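Table Flowers Project – Progress Report

Prepared for: Jarman Community Grants
Prepared by: Sarla Rathore, project coordinator, Brivley Hall
Date: September 12, 2020
Reporting period: second of two

1. Background

The grant was given to replace the fresh flowers at Brivley Hall with a reusable set of artificial ones. The hall hosts wedding receptions, funeral teas, seniors' lunches and the December dinner. Fresh flowers were bought for most of these and thrown out afterwards. The application asked for enough stems to dress every table in the main room, storage for them, and time to work out a few arrangements that anyone could put together from a sheet of instructions.

This report covers the purchase of the remaining stems, the sorting and checking, and the first arrangements. The earlier report covered the choice of supplier and the samples, and that material is not repeated.

2. Purchasing

The order was placed with Doto in two parts. All 191 stems have now arrived. Of these, 103 are red roses and the rest are blue hydrangeas. Loose green sprigs were ordered separately as filler and are not included in that figure.

We had planned on white roses as well, but the white samples looked grey under the hall lights and we put that money toward more red. Wim Van der Linden approved the change by phone at the time and asked that it be noted here.

The roses are the better product of the two. The petals are fabric with a slight velvet look, layered fairly deep, and the colour is a dark crimson that suits both winter and summer events. The stems are smooth and pale green. The leaves have toothed edges and veins, and they hold up when looked at from a chair at the table, where most guests will be.
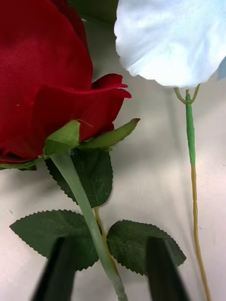 3. Sorting and checking

Every stem was taken out of its sleeve and looked over before being put into storage. We checked three things: whether the head was firmly on the stem, whether the leaves were attached, and whether the petals had been crushed in shipping. Crushed petals were opened out by hand. A few heads that would not recover were set aside for low bowls, where only the top of the bloom shows.

The supplier replaced the stems with loose heads without charge. This took longer than expected and pushed the arranging work back.

Leaves are the weak point. On some roses they slide down the stem if the flower is pulled from a tight vase. The instruction sheet now says to lift the flower by the stem, below the leaves. A dab of glue at the joint also works, but we have done this only on the ones that were already slipping.

4. Arrangements

The standard table piece uses roses and hydrangeas together with some loose greenery. To settle the mix, we laid stems out flat on a white table and moved them about before anything went into a vase. The trial layout was four red roses and four pale blue hydrangeas, with three sprigs of green leaves. Laying them flat made it easy to compare head sizes and to see how the blue sat beside the red.

Eight flowers is right for the long tables. It is too many for the small square ones, where people need room for plates and a teapot. For those we will use a shorter version with fewer hydrangeas, as they are the wider flower.
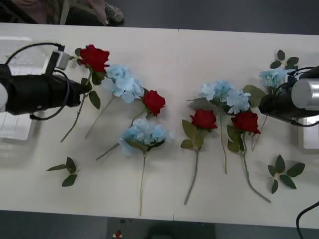
Crisóforo Gallegos asked whether the blue would still suit the December dinner, when most people expect red and green. He would like to see a version with the hydrangeas left out and more greenery put in, and he offered to bring cedar cuttings from home to try with it. Oda Dalen felt the blue should stay, at least on the head table. Both versions will be made up in November and the hall users can choose.

Vases are still a problem. The ones in the cupboard are too wide at the neck and the stems fall to the sides. We have priced narrow glass ones from Fatel and can cover them from what is left in the supplies line – no extra funds are requested.

5. Care and storage

The flowers will be kept in lidded boxes, roses and hydrangeas apart, lying on their sides. We tried standing them upright in buckets first, but the heads leaned on each other and the petals flattened.

Lint shows on the red petals. Small white specks are easy to see against the dark colour, and a soft dry paintbrush is the best thing we have found for taking them off. Tape pulls at the nap of the fabric. The brushing should be done before each event, with the head held from the side so the outer petals are not bent back. 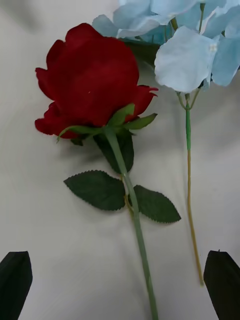 6. Work remaining

Buy the narrow vases.
Finish the instruction sheet, with a separate page for the small tables.
Make up both versions of the December arrangement.
Label the storage boxes and clear the shelf beside the kitchen door for them.
Show the regular hall users how to put the pieces together. Vsevolod Demchenko has agreed to run this on a weekday evening.

Receipts for both parts of the order are attached. The final statement of spending will be sent once the vases have been paid for.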